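Kestico 4 使用评测:做读者投稿式网络漫画的桌面软件

Kestico 是 Adach 出的一款桌面软件,用来制作读者投稿推动剧情的网络漫画。一页一张或几张图,下面一段文字,再下面是一行指令链接,点进去就是下一页。读者在每页底下提交指令,作者挑一条来画。论坛时代这类连载都是在帖子里手工更新的,后来大家陆续搬到自己的网站上,搬的过程中各写各的脚本,Kestico 想把这一套都收进一个程序里。

我用它把自己的连载《Zalstead》从旧站整个搬了过来,搬完之后又照常更新了一季。搬的时候漫画一共116页,其中有分支,有动图,还有几页带声音。下面写的都是在这个项目上碰到的情况。如果你的漫画是一格一格横着排的传统版式,这篇评测参考价值不大,Kestico 对那种版式几乎没有支持。

先说价格。买断制,1199元,包含当前大版本内的全部更新,不含以后的大版本。没有月付,也没有学生价。试用版功能完整,但导出的页面底部会带一行 Adach 的字样,而且投稿收集功能只能在本机测试,不能挂到公网上。我试用到期之后付的钱。一个免费连载的作者要不要花这笔钱,后面再说。

安装和界面

安装包不大,装完第一次启动会问你工程放在哪里。建议放在不含中文的路径下。我一开始放在"漫画"文件夹里,工程能建,图也能导进去,一导出就报错,报错内容只有一行编号,手册里查不到这个编号。换成英文路径之后正常了。更新说明里一直没有提到这一条,到我写这篇的时候还是这样。

界面分三栏。左边是页面树,中间是当前页的预览,右边是属性。页面树可以折叠,可以按章节上色,也可以切换成连线图。连线图在页数少的时候很好看,到了《Zalstead》这个规模,线就叠在一起了,放大才能分清哪条通向哪里。我后来基本只用树状视图,只有在检查死路的时候才切过去。

中文翻译质量一般。菜单大部分能看懂,但有些词前后不统一,同一个 command,菜单里叫"命令",属性栏里叫"指令",导出设置里又叫"口令"。刚上手时我以为是三个功能。如果你英文没问题,直接用英文界面省事。

快捷键可以改,改完要重启才生效。

页面编辑

新建一页默认继承上一页的图片尺寸、文字样式和背景色,对连载来说这个设计很合理。一般的更新流程是这样:选中最后一页,按新建,把图拖进来,写文字,填指令,保存。我更新一页的软件操作时间比以前短了很多,以前要手动改上一页的链接,改目录,改首页的"最新一页",漏一处就有人来报错。现在这三处都是自动的。

图片支持常见的几种格式,动图按原样保留,不会重新压缩。软件自带一个简单的逐帧编辑器,能调每帧停留时间,能删帧,不能画。我还是在别的软件里画好再导进来,自带的只用来改节奏。有一个小毛病,改完帧时间之后预览不会马上刷新,要点到别的页再点回来。

对话记录框是这类漫画的常用元素,就是那种点一下展开、每个角色一种颜色的聊天记录。Kestico 里做成了一个模块,先在角色表里给每个角色定好颜色和缩写,写对话时打缩写加冒号,颜色自动套上。中文全角冒号也认,这点我比较意外,测试的时候特意混着打了几段,都识别对了。角色中途改名也能处理,可以设定从某一页起换用新名字,前面的页不受影响。

文字排版就普通了。中文的行首标点处理不好,逗号和句号会跑到行首,要自己加样式解决。自带字体里没有中文字体,导出时如果不指定,读者那边会显示各自系统的默认字体。指定之后软件会把整个字体文件打包上传,不做裁剪,一个中文字体好几兆,手机读者第一次打开会很慢。我最后没有打包字体。

分支和条件

分支是 Kestico 比较强的部分。一页可以挂多条指令,每条指令通向不同的页,也可以加条件,比如读者之前点过某一页才显示。条件是用下拉菜单拼出来的,不用写代码,逻辑简单的时候很快。复杂的时候,比如"去过甲或者乙,但没去过丙",菜单会拼得很长,而且没有括号,只能按从上到下的顺序理解。这种情况可以切到文本模式自己写表达式,手册里关于表达式的部分写得清楚,例子也够用。

读者的进度存在浏览器本地,清了缓存就没了。可以导出一串存档码给读者自己留着,这串码很长,不过能用。没有账号系统,我个人觉得不需要。

有一个检查工具,运行一遍会列出所有走不到的页、没有出口的页和条件永远不成立的指令。我的旧站搬过来之后查出17处问题,大部分是当年画到一半放弃的支线,有一处是真正的错误,第二章结尾有一条链接一直指向第一章中间,挂了那么久我都没有发现。光这个工具就帮我省了不少事。

投稿收集

读者投稿式漫画和普通网络漫画的区别就在这里,所以这部分我用得最多,意见也最多。

每页底部可以放一个投稿框,读者填指令,可以留名也可以不留。作者这边在软件里打开收件箱,看到按页分组的投稿,可以标星、合并相同的、隐藏不合适的,选定一条之后直接"采用",软件会把它填进当前页的指令链接,并新建下一页。采用的时候可以选择保留读者原文,或者自己改写,改写之后原文仍然存着,可以设成鼠标悬停时显示。

合并相同投稿的功能对中文效果很差。英文投稿它能把大小写和标点差异忽略掉,中文稍微换个说法就认不出来了,"打开箱子"和"把箱子打开"算两条。更新后的头一天投稿最集中,我还是得从头看到尾自己合并。

过滤词可以自己设,支持导入列表。没有验证码,只有一个提交间隔限制。我的站碰到过一次刷屏,同一句话发了好几屏,收件箱变得很卡,删的时候也只能一页一页地全选。后来我把提交间隔调长了,再没出过类似的事,代价是正常读者想连发几条时会被拦住,有人来抱怨过。

投稿数据存在哪里是可以选的。用 Adach 的托管,或者自己架。托管有免费额度,超过之后旧的投稿会被归档,归档之后还能下载,但不能在收件箱里直接看。自己架需要一台能跑后台程序的服务器,纯静态空间不行。手册里这一章写得很简略,假定你已经会配服务器。 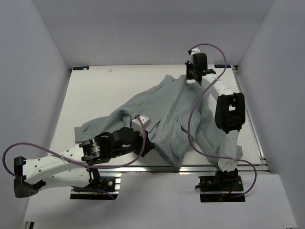

有读者在评论区问:我的漫画一直放在纯静态空间上,投稿用的是外面的表单,采用哪条就手动抄过来,这样还有没有必要换 Kestico?另外我担心换过去以后,旧页面的网址全变了,读者存的书签都打不开。

先回答网址的问题。导出设置里有一项自定义路径规则,可以让每页的网址和旧站保持一致,只要旧站的编号是连续的,填一条规则就行。编号不连续的话要导入一张对照表,一列旧网址,一列页面名。我属于后一种,表是自己整理的,花了一个晚上,搬完之后抽查了各章的页面,书签都能打开。分支页的网址要注意,Kestico 默认给分支页加后缀,要在规则里关掉。

至于静态空间,漫画页面本身导出来就是静态文件,放在哪里都可以,只有投稿那一块要么用托管,要么另找服务器。继续用外部表单也行,Kestico 可以把投稿框换成一个普通链接,但这样收件箱就用不上了。如果每次更新只收到几条投稿,手抄并不费事,我认为没有必要为这个花钱。投稿多到需要翻页的时候再考虑。

导出和发布

导出分两种,全站导出和增量导出。全站导出《Zalstead》要等一阵,够去倒杯水,增量导出几秒就完。增量导出偶尔会漏掉目录页的更新,我碰到过两次,都是在同时改了章节名的情况下。现在我的习惯是改过章节名就全站导出。

上传可以在软件里完成,填好服务器信息就行,也可以导出到文件夹自己传。软件自带的上传遇到断线不会续传,会从头再来。我的动图比较大,网络不好的晚上很折磨人,所以改成了自己传。

导出的页面代码比较干净,能看懂,也能改模板。模板语言是 Adach 自己的一套,跟常见的几种都不一样,好在不复杂。自带模板有4套,一套仿老论坛帖子,一套居中单栏,一套深色,还有一套给手机用的竖向滚动。前三套在手机上也能看,但文字偏小。竖向滚动那一套会把同一条路线上的页面连起来显示,遇到带条件的指令会停住等读者点,处理得不错,就是连起来之后动图会同时播放,旧手机吃力。

生僻一点的需求是给某一章单独换版式。很多这类漫画画到后面会换界面,换侧栏,甚至把指令框藏起来当作剧情的一部分。Kestico 允许按章节指定模板,也允许单页覆盖。我有一章是从另一个角色的角度讲的,整个页面配色都换了,在旧站上是单独一个文件夹,在 Kestico 里就是一个下拉选项。

和 Vondráček 的比较

同类工具里用的人比较多的还有 Vondráček,免费,开源,装在自己的服务器上,用浏览器操作。我之前用过一段时间。

Vondráček 的好处是在哪台电脑上都能更新,多人合作也方便,画图的和写字的可以各登各的账号。Kestico 的工程文件在本机,两个人同时改就会冲突,官方的建议是轮流打开,等于没有多人功能。

投稿方面,Vondráček 有投票,读者可以给别人的投稿点赞,作者看票数。Kestico 没有投票。有没有投票看个人做法,我不用投票,我觉得票数高的往往是最稳妥的那条,画出来平淡。但靠投票推进剧情的作者应该直接选 Vondráček。

Vondráček 没有检查工具,没有对话记录模块,条件要写代码。每次升级都要自己备份数据库,我有一次升级后投稿的时间全部错了几个小时,没有丢东西,但排序乱了。它的页面是每次访问时生成的,更新后读者一起涌进来,便宜的服务器会撑不住。我旧站打不开的那几次,都是刚更新完的时候。换成静态页面之后没有再出过这种情况,投稿框偶尔会慢,看漫画不受影响。

从 Vondráček 导入 Kestico 有现成的工具,文字和图片都能过来,指令链接也能过来,投票数据会丢掉,读者名字如果有特殊符号会变成问号。我的几百条旧投稿里有一小部分要手工改名。

稳定性和售后

用到现在崩溃过三次,两次是在拖动大动图的时候,一次不知道原因。自动保存默认是开着的,崩溃后重新打开能恢复到几分钟前。工程文件是一个文件夹,里面的文字部分是纯文本,可以用版本管理工具管,我每次更新后提交一次。就算以后 Adach 不做了,文字和图都还在,这一点让我比较放心。

给售后写过两封信,一封问中文路径的问题,一封问字体裁剪。第一封回得很快,说已经记录。第二封过了一个多星期才回,说字体裁剪在计划里,没有给时间。官方论坛有中文板块,发帖的人少,问题多半要到英文板块去找。

手册只有英文版,有目录,能搜索。教程视频跟的是上一个大版本的界面,按钮位置对不上,基本概念还能看。

没有提到的几个小地方

声音可以设成跨页连续播放,翻到下一页音乐不断,在手机浏览器上有时候会断。

目录页可以自动生成带缩略图的版本,缩略图默认取左上角,经常取到空白背景,可以逐页改,没有批量改的办法。

搜索功能能搜到对话记录里的文字,默认会把还没公开的页面也搜出来。这个一定要关,在导出设置的最下面,叫"索引草稿"。我第一次导出就把后面两页的台词漏出去了,被读者发现以后只好提前更新。

图片说明文字可以逐页填写,漏填的页检查工具会单独列出来。我的旧页面一页都没填过,现在还在慢慢补,补到第三章了。

定时发布要求电脑开着、软件也开着。用托管的话可以由服务器定时,不过只管页面,不管订阅源,订阅源要等下次打开软件才更新。

值不值得买

刚开始画、还不确定会不会画下去的人,用 Vondráček 或者直接在论坛开帖就可以。页数少的时候手工维护没有多大负担,这笔钱花在别处更合适。

已经画了很长、有分支、有固定读者投稿的单人作者,我认为 Kestico 值这个价,主要值在自动维护链接、检查工具和静态导出上。投稿收件箱对中文作者来说只能算够用。两个人以上合作的,不推荐。

下一个大版本据说在六月公开测试,更新计划里写了字体裁剪和缩略图批量设置,没有写中文合并投稿。不着急的话可以等测试版出来看一眼再决定,毕竟大版本升级是要另外付钱的。

作者评分:编辑功能良好,分支功能优秀,投稿收集一般,导出发布良好,中文支持偏弱。

测试环境为一台旧笔记本和一台台式机,两台都是 Windows 系统。Mac 版没有试过。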